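Workplace > Equipment > Reviews > Picking and Sorting

Six months with the Uzor picking cell: a review from the returns bench

July | By Cristóvão Fonseca

I run the returns bench at Ernstead. We rent out play sets and craft boxes to daycares and waiting rooms, and everything that comes back has to be sorted before it goes out again. Play food, dolls, little cars, puzzle bits, you name it, all of it tipped together by people who were in a hurry (I don't blame them, I have kids). Back in the winter we got a picking cell from Uzor to take over part of the sorting, and since I'm the one who stands next to the thing all day I figured I'd write up how it's been.
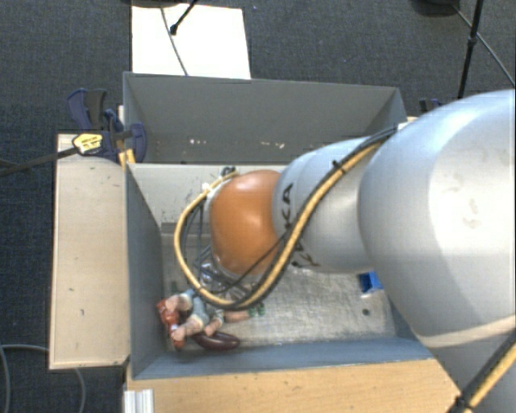
So the way we use it is simple enough. Mixed stuff goes in one bin, the arm picks it out piece by piece and moves it to another, and one of us looks after it while doing something else. Before this we had two people per shift bent over a sorting table, and my back has opinions about that table that I can't print. Now we have one person on the cell and one on cleaning and repairs, and we swap at lunch. Same number of people as before, which was the first thing everybody asked when the crate showed up!

Setup

Uzor sent a technician and the quote said a morning. It took 4 days. Most of that was spent on lighting and on where the bins should sit, and I wish someone had told us to stop and think about the bins before we did anything else. If a bin shifts even a little, the picks start to drift, and you get that sad little moment where the gripper closes on nothing and goes back up. Clamp your bins! We lost most of an afternoon to a bin that had been bumped with a hip. My hip, as it happens.

Once it was set up, teaching it new items was easier than I'd feared. The software is called Gukard and it looks like it was designed by someone who really loves gray menus, but you can get a new item in before your coffee goes cold. I'm no programmer. I used to do the window displays at a shoe store.

How it picks

Good on anything chunky. Play vegetables are its happy place, it'll go through those like nothing. Blocks, fine. Dolls are a mess. Anything with hair or floppy clothes or arms going every which way and it hesitates, grabs an elbow, drops it, tries again. Some mornings I just pull the dolls out by hand first and the whole batch goes smoother. Uzor support says this will get better with updates and it has, a bit, though I'd still put a human on dolls.

Corners are the other thing. Pieces that end up tight against the wall of the bin get skipped, and at the end of a batch there's nearly always a small leftover huddle that one of us scoops out. We timed ourselves doing it and it's so quick that I stopped complaining. But if you were told "fully automatic" by a sales rep, adjust your expectations.

Speed: on a good shift we get 850 pieces through. Two of us at the old table could beat that in the first hours and then we'd fall off a cliff after lunch. The arm doesn't fall off a cliff. It's the same boring pace at four in the afternoon as it is at eight in the morning, and over a full day it comes out ahead of us. I was a little insulted and then I got over it.

What it's like to work next to

This is the part I looked for in other reviews and couldn't find. It's quieter than I expected. There's a hum and a kind of sigh when it changes direction, and you stop hearing it by the second week. What took longer was the waiting. When you sort by hand your head is busy, and when you mind a machine your head is half busy, and that's more tiring than it sounds. I'd go home with a sort of buzzing feeling like after a long drive. We fixed that mostly by giving the person on the cell a proper second job within reach (I do labels and missing part lists) so you aren't standing there staring.

I also miss the talking. Two people across a table talk all day. Now the repair bench is across the room and we have to shout. We've asked for it to be moved closer and that's supposedly happening.

On the plus side, my wrists are good. I had a brace from Wollex that I wore every shift for years and it's been in a drawer since spring. And I've learned things I'd never have learned at the table. I can clear a fault, re-teach a grip, read the error log without panicking, and I asked for a raise on the strength of that and got one. If your company is bringing in something like this, ask who gets trained and what they'll be paid once they are, and ask before it's bolted down.

Gripes

The cables. They run along the outside of the arm and you have to keep an eye on them, so I check the ties at the start of every shift. The manual is 50 pages and the page you need is always in the section on shipping. Gukard logs you out if you don't touch it for a while, right when your hands are full. And the alarm tone for "bin empty" is identical to the one for "something is wrong," so you walk over every single time.

Would I go back to the table?

No. I'd take it over the old way, dolls and all. If your stuff is mostly solid shapes and you have someone on the floor who'd enjoy learning it, it's worth a demo. If you handle soft or tangly things all day I'd wait a while. Bring your own worst bin to the demo, and don't let them use theirs.

I'm going to do a follow-up once the repair bench has moved and we've had the next update.

Comments (3)

tapegun_tina: The identical alarm tones!! We have a different brand and it's the same story. I put a sticky note on ours that just says "it's probably empty."

Marlow: How does it do with puzzle pieces? We're mostly flat cardboard and I'm getting mixed answers from the reps.

Cristóvão Fonseca: Marlow, poorly for us when they're lying flat. We still do puzzles by hand. Definitely take a bag of them along if you get a demo.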